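Inside the Ferrand Kitchen Program: Questions for the Rarura Service Team
January 14, 2025

Rarura has offered its Ferrand service to property managers and appliance showrooms since last April. Under the agreement, the company supplies a mobile robot with an arm and a multi-fingered hand, prepares it for a defined set of household handling tasks, and maintains it at the client's site. The current package is limited to the sink and the counter next to it. We met with the service team at the company's Skinton office to ask what a client receives, what the system does well, and where its limits lie.

The team was first asked why the package starts with the sink. The answer concerned the variety of the work. "A sink area brings together most of the handling problems we care about," the team said. "There is metal that reflects light, there are edges at different heights, and there are light objects that change shape when they are held. A client who sees the arm work reliably at a sink has a fair idea of what it will do at a shelf or a table."

Setup at a new address takes 2 visits. During the first, technicians measure the counter, the basin and the clearance on the floor. During the second, they adjust the arm's approach to the surfaces and run the agreed tasks with the client present. The team described this second visit as the point at which expectations are settled. "We ask clients to bring the items they really use. Our own test objects tell us about the arm. Theirs tell us about the job."

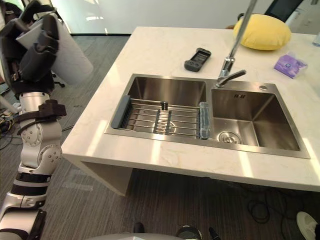 The grip itself received much of the team's attention. The fingers are padded, and the force applied by each can be limited separately through a software layer named Fanach. According to the team, this matters most with soft or thin-walled goods. "With a hard mug you can be generous. With a roll of paper or a plastic sleeve, a grip that is too firm leaves a mark, and a grip that is too light lets the item turn in the hand. Fanach stores a separate setting for each kind of item, and the client can ask us to change it."

The standard library contains settings for 755 items. A further set is prepared for each client during installation, usually 16 items, and this work is included in the base fee. Additional items are charged individually. When asked whether clients could add items without assistance, the team replied that this is permitted after a training session but that most have preferred to leave it to the technicians.

Placement was discussed next. Setting an object on an open wire or rod surface is harder than setting it on a flat counter, and the team acknowledged that early versions of the service handled it poorly. "Rods give you very little to rest on. If the object comes down at the wrong angle, one side drops between them. We changed the lowering motion so that the hand stays closed until the arm senses contact, and only then begins to release." The revised motion is slower. In the company's own trials, which covered 1,038 placements, the added time was around four seconds for each item. The team considers the exchange reasonable for kitchen use and less so for commercial work, where Ferrand is not currently offered. 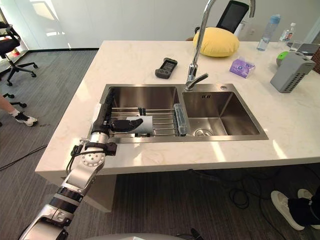 The Ferrand arm and gripper at the left basin of a double sink, with a white item resting on the dish rack.

On the question of supervision, the team was direct. The service agreement requires a trained person to be in the room whenever the arm is in motion. That person must be able to stop the arm at any time and must keep the floor near the base clear for travel. Rarura does not expect to relax this condition during the present contract period. "Clients sometimes ask for unattended operation overnight. We decline. The agreement says so on its first page, and we would ask any client to read that page before the price list."

Maintenance is carried out at the client's address. Finger pads are inspected at each service call and replaced when worn, and the straps and cable fixings along the arm are checked at the same time. Water remains a concern. The hand may work above a basin, but it is not rated for immersion, and damage caused by immersion is excluded from the warranty.

We asked what prospective clients most often overlook. The team named floor space. A counter may be well suited to the arm while the area in front of it is too narrow for the base to turn, and in such cases the first visit ends with a recommendation to choose another room. No charge is made for that visit.

Applications for the next installation period are being accepted through the Skinton office. Clients with an existing agreement may request the revised placement motion at their next scheduled service call.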